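4. Fitting out the server cupboard

Read this section before you bring any equipment into the cupboard. It covers the shelf, the power supply, airflow and the first start-up. Network settings are in section 5.

4.1 Before you start

The Ornard cabinet is supplied flat. You will need a cross-head screwdriver, a spirit level and a second person for the side panels. Allow a full morning if you have not built one before.

Choose a wall that does not back on to a kitchen or a boiler. The cabinet needs 130 mm clear behind it and enough room in front for the door to open fully. If the floor is carpeted, lay a board down first and stand the cabinet on that.

Note: The wall fixings in the bag are for brick and block only. For plasterboard, buy suitable fixings locally and fix into the studs.

4.2 Building the cabinet

1. Lay the base on the floor with the levelling feet facing down.
2. Stand the left side panel in its slot and hold it upright while your helper fits the two lower screws. Leave them finger-tight.
3. Do the same with the right side panel.
4. Lower the top into place. The cable opening goes to the rear.
5. Check the base with the spirit level, front to back and then side to side. Turn the feet until it is level.
6. Tighten all the screws, starting at the bottom.
7. Fix the wall strap to the top rear rail.

Caution: Do not load the cabinet until the wall strap is fixed. A part-loaded cabinet can tip when a shelf is pulled forward.

Hang the door last. It can be hinged on either side, but the lock only lines up with the holes on the right-hand panel. If you hinge it on the right you will need the spare lock plate, part number 2 on the packing list.

4.3 Checking the machine before it goes in

Servers that have travelled by courier should be opened and looked over on a bench. Leave the machine in its box for six hours first if it has come in from a cold van. Wear an earthed wrist strap whenever the lid is off, and keep the screws from each part in a separate tray.
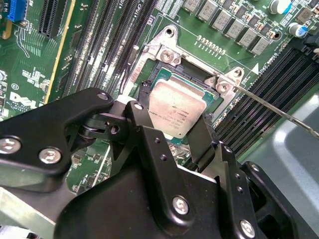 Look for loose cables, memory modules that have lifted at one end and any packing material left inside the case. Press each memory module down until both clips close. If something is bent or cracked, stop there and ring the supplier before you go any further. Refit the lid before the machine is moved.

Write the serial number on the card inside the cabinet door. It is hard to read once the machine is on the shelf.

4.4 Power

1. Run one lead from the wall socket to the battery unit. Do not use an extension lead.
2. Charge the battery unit overnight with nothing plugged into it.
3. Plug the server into one of the outlets marked BATTERY.
4. Plug the screen, if you use one, into an outlet marked SURGE ONLY.

Caution: Never plug a heater, kettle or vacuum cleaner into the battery unit. Label the outlets if cleaners have access to the room.

4.5 Airflow

Cool air enters through the lower door grille and leaves at the top. Keep both clear. Paper stored on top of the cabinet is the usual cause of the overheating calls we get. Blanking plates should be fitted across any unused spaces at the front - without them, warm air comes round and is drawn in again.

Wash the door filter in lukewarm water every October and let it dry completely before refitting. Homes with pets may need to do it more often.

4.6 First start-up

1. Check that the server is pushed fully home on its shelf.
2. Switch on the battery unit and wait for the steady green light.
3. Switch on the server. The fans run loudly at first and then settle.
4. Close the door and leave the server running for an hour.
5. Open the door and read the thermometer strip on the inside of the left panel. If it shows red, switch off and go back to 4.5.

Note: If the battery unit beeps during step 3, the load is too high. Unplug anything that is not listed in 4.4 and start again from step 2.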